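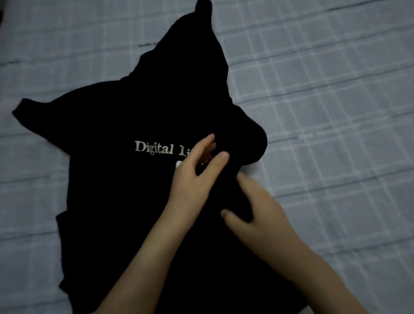
Smoothing the chest of a black hooded sweatshirt on a plaid sheet.

Folding hooded sweatshirts for a shelf or drawer

Bulk in a hooded sweatshirt is concentrated at the hood, the cuffs and the hem band. The method below spreads it through the stack and keeps the print off the fold lines.

Surface. A made bed is adequate. Pull the sheet tight first; wrinkles underneath transfer to thin fleece. A table gives sharper folds but is often too narrow for an adult size with the sleeves out.

Before folding
Empty the front pocket, if there is one. Close any zipper. Pull drawstrings even and tuck the ends inside the hood. Lay the garment face up and smooth the chest from the center outward with flat hands. Do not drag fingertips across printed lettering. Heat-applied prints lift at the edges first.

Folding
1. Turn the garment face down.
2. Fold one side in to the middle of the back, then double the sleeve down so it lies parallel to the side.
3. Repeat on the other side. The sleeves should meet without overlapping.
4. Fold the hood down flat over the shoulders.
5. Bring the hem up to the neckline in 2 equal folds.
6. Turn over.

Shelf fit
Measure the shelf depth before choosing a final width. For a shelf 38 cm deep, a folded length of 32 cm leaves clearance at the front. Stack with the hood ends alternating left and right, or the pile will lean.

Prints stored face to face can stick in a warm closet. Put plain garments between them or insert a sheet of tissue.

Senad Nedeljković
Last revised 7 Jan 2026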